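3 December 2019
Bar bench, Vasylenko rum punch, continued

Back at the bench after a few days away, and very happy to be here, even if the lime juice situation was a sorry one when I opened the fridge. I threw out everything left from the last session and squeezed fresh, so please don't go comparing today's numbers with the older page, which was all done with juice that had been sitting.

The aim is still a punch we can pour on the walking tour when it stops with us in Adville, something that tastes like the old harbor bars people come here hoping to find, and that holds up while the guide finishes talking (and the guides do like to talk, bless them).

Batch 14 was the Raden white rum with lime, cane syrup and a little grapefruit. Lovely nose, very bright, but thin by the end of the glass. I think the ice was to blame as much as the recipe — the small cubes melt so quickly in the wide cups.

Batch 15 had the same rum and the same lime, with the syrup made richer, 2 parts sugar to 1 of water, and the grapefruit cut by half. Much better! It kept its shape right down to the bottom, and the nutmeg on top came through without taking over. I had a second glass in the name of science and still liked it. If anyone wants to argue for the maraschino version, it's in the small bottle at the back of the fridge, but I find it too perfumed with this rum.

I also tried the Vustden dark as a float. It looks handsome going in and then sits there like a lid, so the first sip is all molasses and the rest is batch 15 again. Maybe as its own drink in March, when the tours get bigger and we could offer a choice. 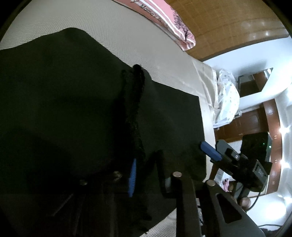

Costing, before I forget: the full jug of batch 15 used 102 ml more rum than I'd planned for, because I topped it up twice by eye, which I really must stop doing. Next time everything goes through the jigger, even the top-ups.

Still to do: try the large ice, ask the Vasylenko front desk which cups we're allowed to take outside, and make another bottle of the rich syrup. The label on the current one has come off, so go by the blue cap.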